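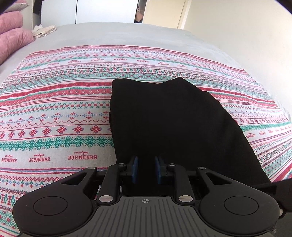 Palesa Pretorius asked me at the Ustville meetup whether we couldn't just write the folding down as rules and skip all the handwork, and I promised her I'd start there tonight. So, hello everyone! (Wait for the people at the back to sit.)

We tried rules for 2 months at Esosgate. Cloth beat us every time -- a shirt never lies the same way twice, and I was writing a new rule each evening after supper. Showing works better for us. You take the gripper in your own hand, close the fingers on the edge of the cloth, and fold the way you always have.

Pause here, let them look at the blue finger pads.

Numbers, slowly: 1400 folds recorded, 629 kept. Someone will ask about the rest. Mostly I rushed the grab, and a rushed hand teaches a rushed robot, I'm sorry to say.

Then remote control, which we use for the Dewan arm. It's slower, and my wrists complain, but I do love it for drawers. Braulio Huerta takes over at the drawer clip, so hand him the clicker.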